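Home Forums Storage Small Stuff Log in
Search this board Go

2022-05-27, posted by Skinutside

Sorting the trinket bin at last, and oh my, the red velvet bow with the gold ornament on it! Do I keep it in with the keys?
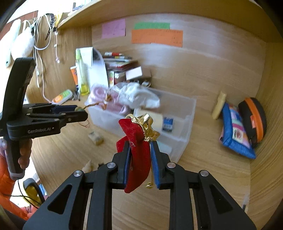

My bow, such a pretty thing

Oprea: Keep it, but please get the keys out, they'll snag that velvet!

Skinutside: I do love having one bin for everything, though (my shelf is packed as it is). 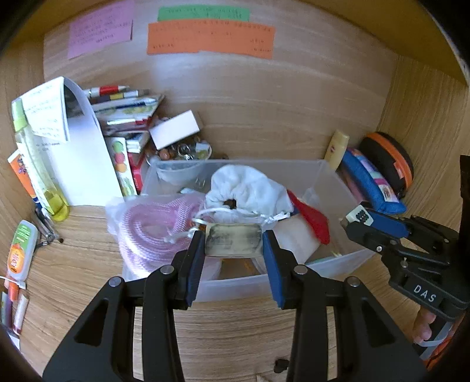
And the little white drawstring pouch stays too, I'm fond of it.

Stullura: I disagree with Oprea, one bin is fine.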